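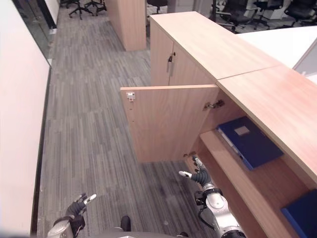 Fergal Noonan wrote back within the hour to say the feast days had to come first, and that a sermon with no place in the church year was no use to him at all. He was right, and the feast_day column now sits at the front of every row!

Morlow Sermons, README

Morlow Sermons is a set of 221 handwritten parish sermons, typed up and tagged by hand. I love this material. You get harvest thanksgivings, scoldings about coming late to Mass, a wonderful long one on the loaves and fishes — and a lot of weather.

What you get

sermons.csv: one row per sermon, with up to 13 Scripture references each
readings.csv: the same references split out, one per row, joined on sermon_id

Both files are UTF-8 with commas. Book names follow the preacher's own spelling in ref_raw, and a tidied form is in ref_clean. Psalm numbers were the hard part. Older sermons use the Vulgate numbering and later ones often don't, so check psalm_system before you compare anything.
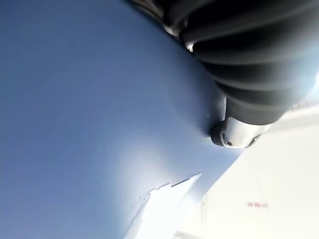

Where a preacher gives only a first line in Latin, Thư Vũ matched it to a psalm by hand, and those rows have matched_by set to "hand". There are 69 of them. Please look them over if your Latin is better than ours (it may well be).

Known gaps

Advent is thin, and Lent is packed. Funeral sermons are left out wherever they name the family. Crossed-out passages are kept in square brackets, and some of them are the best writing in the whole set, so do read them before you strip them!

Dates

The date column holds the date on the page, even when it disagrees with the feast. Obsa Sisay added date_note for those cases. Easter caused most of the trouble.

Changes

January: psalm_system added, duplicate Pentecost sermon removed.

Corrections go to Bo-ram Hyun, with the sermon_id and the line you'd change. Partial fixes and hunches are very welcome.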